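Bench safety check, two-arm packet sorting project, Jilham workshop, February round

Checked against the club's own list (version 2, the one with the cable section). Marks are OK, FIX, or ASK. FIX means it gets done before the arms are powered again. ASK means I didn't get an answer I believed.

I was told before I started that everything passed last time. I've read last time's sheet. It has a column of OKs with no comments next to any of them, and two of those OKs are for things the bench doesn't have. So I started over.

## 1. Stopping the arms

- [x] **Stop button within reach of the operator's chair.** OK. I sat in the chair and reached it.
- [ ] **Stop button within reach of the person swapping bins.** FIX. I had to lean over the table edge to get to it, putting my head where an elbow joint goes. The team says the swapper never needs it because the operator is watching. The operator is watching a laptop.
- [x] **Both arms stop on one press.** OK. Tried it five times, with the arms moving and with them holding still.
- [ ] **Arms hold position after a stop.** ASK. The left one sagged a little each time. "It always does that" was the answer. I want to know how far it goes with a full load in the gripper.
- [ ] **Restart needs a deliberate action.** FIX. Releasing the button brings the Tellach control program straight back to where it was. There should be a second step, and the write-up claims there is one.

## 2. Speed and force

- [x] **Speed cap set in software.** OK. Set to 300 mm per second, and I saw the setting myself.
- [ ] **Speed cap can't be changed by accident.** FIX. It's a plain text file with no backup copy, and the field below it is the one everybody edits.
- [ ] **Grip force tested on a hand-safe gauge.** ASK. The sheet says up to 70 newtons. No date, no note on which gripper, no gauge listed. A number with nothing behind it doesn't count as a test.

## 3. Table and work area

- [x] **Frame bolts tight.** OK. Went around with a wrench. One on the near side took a quarter turn.
- [x] **Arm mounting plates solid.** OK. No play on either side when pushed by hand.
- [ ] **Only task items on the table.** FIX. See the photo and the notes under it.
- [x] **Bins don't slide when bumped.** OK, when full. Empty they slide. Somebody should decide whether that matters, as the demo ends with empty bins.
- [ ] **Table surface wiped and free of crumbs or torn film.** OK on the surface, FIX on the procedure. There's no step for what to do when a packet splits.

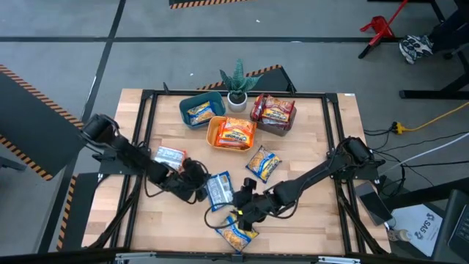

*Item 3, work area: bins at the far side, loose packets under the grippers, plant between the bins, tablet at the right edge.*

Comments on item 3. The plant has a defender on the team who says it's there to give the vision software "something it should ignore." Fine, write that down as a test condition and list it. Right now the task sheet mentions packets and bins and nothing else. The leaves also go out past the edge of the table, so anyone stepping in at the far side can catch a sleeve and pull the pot over.

The tablet shouldn't be on the wood at all. Same for the printed sheet and the small roll next to it. If it's paper or plastic and it's inside the rails, a gripper will eventually try to close on it.

I'd also like the team to stop telling visitors the arms can tell packet types apart "every time." The log shows 187 attempts and doesn't say how many had the packet lying back side up. Two of the packets on the table have their printed backs showing, and those are the ones I'd want numbers for. This is partly a safety matter. The argument for letting visitors stand closer depends on the arms being predictable, and I haven't seen evidence of that.

## 4. Cables

- [ ] **Arm cables tied back along the links.** FIX. Both arms have cable hanging below the forearm. On the right arm a loop also comes down across the work surface by the gripper. It needs clips, and it needs enough slack left at the elbow that the clips don't pull a connector out.
- [ ] **Floor cables covered or taped.** FIX. Right side is bad. The yellow cable runs across open floor to its plug, with a knot of thin black ones next to it and a white one heading to the table. We own cable covers. They're in the Szabó cabinet, second shelf, still in the bag.
- [x] **Plugs undamaged, no bare wire.** OK on everything I could trace. I gave up on two of the black ones.
- [ ] **Cables labeled at both ends.** FIX. Not started.

## 5. Floor and walkways

- [x] **Mats flat, no curled corners.** OK.
- [ ] **Tools off the floor.** FIX. There was a long-handled red tool lying across the tape line. It goes on the rack.
- [ ] **Keep-out line marked and followed.** ASK. There's black tape on the floor, but I asked what the lines mean and got two different explanations. A line with no agreed meaning isn't a barrier. Pick one and put up a sign.
- [x] **Closed shoes for everyone in the area.** OK.
- [ ] **Loose furniture parts cleared.** FIX. There's a black metal leg lying on the floor behind the right side of the table. Store it or bolt it to something.

## 6. People and paperwork

- [ ] **Operator sheet signed by everyone who runs the arms.** FIX. Fewer names than operators.
- [x] **First aid kit stocked.** OK. Low on the small bandages.
- [ ] **Written plan for the Trotik demo.** ASK. I was shown a slide. The slide has a picture of a crowd on it and no distance marked anywhere.

## Result

Not cleared for visitors. Cleared for team testing at reduced speed once the restart step, the cable loop on the right arm, and the floor cables are done. I'll recheck those three in person. Please don't send me a message saying they're finished and ask me to tick the box from home.

Everything marked ASK needs a written answer on this sheet, under the item, with initials.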